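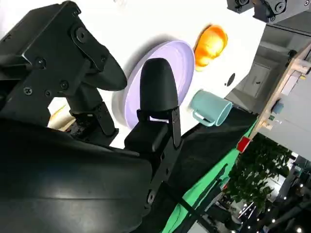 Apprendre un geste à un robot sans écrire une seule ligne de trajectoire, voilà ce qui nous a occupés de mars à juin, et franchement on en redemande ! Notre groupe (Anouk Peeters, Kwaku Kpodo et Esi Zakaria) a travaillé sur la téléopération d'un bras à pince, dans le cadre du projet Bidis. Première tâche retenue : débarrasser une petite table. Pour la pince, l'assiette lavande à rebord et l'objet orange en forme de poivron ne posent pas du tout les mêmes problèmes, et la tasse bleu-vert couchée sur le côté, avec son anse à gauche, demande encore une autre approche – il faut penser à l'orientation du poignet bien avant de fermer les doigts.

Méthode

Nous avons comparé deux façons de montrer la tâche. En guidage manuel, on tient directement le bras et on l'accompagne jusqu'à l'objet. C'est très intuitif, mais nos mains passaient sans arrêt devant la caméra du poignet. En commande à distance, l'opérateur manipule un bras maître et ne regarde que les écrans. Kwaku a mis une bonne semaine à s'y faire, puis il est devenu le plus régulier de nous 3.

Nous avons gardé la commande à distance pour le jeu final : 200 démonstrations enregistrées, dont 31 écartées à la relecture (objet lâché, hésitation trop longue, départ avant le signal).

Ce que nous avons appris

La qualité du geste compte énormément. Avec une centaine de démonstrations faites vite, le modèle reproduisait nos tremblements et nos détours ! En ralentissant l'approche, Anouk a obtenu des enregistrements bien plus propres, surtout pour la tasse.

Reste la question des objets jamais vus, que nous aimerions reprendre l'an prochain avec notre encadrant, Rigoberto Quezada. Esi a déjà commencé la liste.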